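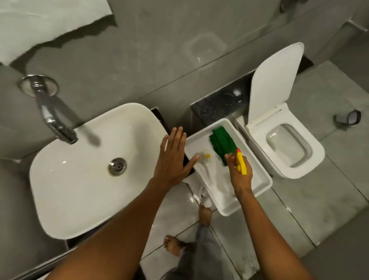
Snorkelers and divers joining the late-season grebe and pike trips on Lake Plultitz will have to clean and dry all wet gear before boarding the Petia, the operator Softić said in a notice dated 09/09/2018. The rule is meant to keep zebra mussel larvae out of the lake, where no settled mussels have been recorded so far. It applies to wetsuits, masks, fins, boots, dry bags and camera housings used in any other fresh water during the previous 15 days. Small items such as masks and snorkels may be rinsed by hand at the lodge or at home, and a plain white bathroom sink with a perforated drain cover is adequate for this. Larger items must go through the wash station at the Rerkbridge landing.

The Rerkbridge station was built in August and consists of a hot rinse tank, a drying rack and a gravel soakaway set well back from the shoreline. Water in the tank is held above the temperature at which the larvae die, and each load stays under for 15 minutes. Runoff goes to the soakaway and does not return to the lake or to the outlet stream.

Mussel larvae are too small to see without magnification and can survive for days in the water held by a wetsuit seam or a buoyancy vest. Adults attach to hard surfaces, including native mussel shells, and filter plankton that young fish depend on. In two lakes downstream of Rerkbridge, settled mussels are already present on pilings and intake screens.

Krum Dimitriou, who runs the monitoring program on Plultitz, said plankton net samples were taken at 40 stations over the summer. All were negative. A further set of settlement plates hangs below the landing and will be pulled for inspection once the water cools. "A negative net sample tells you about that water on that day," Dimitriou said. "The plates stay in for months, so we give them more weight."

The same survey logged 241 great crested grebes on the main basin, counted from the boat along fixed transects. Most were in the western arm, close to the reed beds where adult pike wait for perch and roach. Snorkel groups will keep to the eastern shore until the last broods have left the reeds.

The Petia carries small groups and runs a single drop-off each morning. Skipper Mirsad Trajkovski said boarding checks would add about 15 minutes to departure. Gear that is still damp will be held at the landing and can be collected after the trip. Guests without dry equipment may borrow a set that is used only on Plultitz and stored on board.

The boat's own hull, anchor line and bilge are inspected under the same procedure. The Petia has not left the lake this year, and any visiting vessel must be out of the water for the full 15 days before launching at Rerkbridge. Kayaks and paddleboards are included.

Softić will review the rule after the settlement plates have been read. Bookings already made for the season are not affected.

News > Lakes and Rivers > Freshwater Wildlife > Plultitz

Search this site
Enter keyword or species
Go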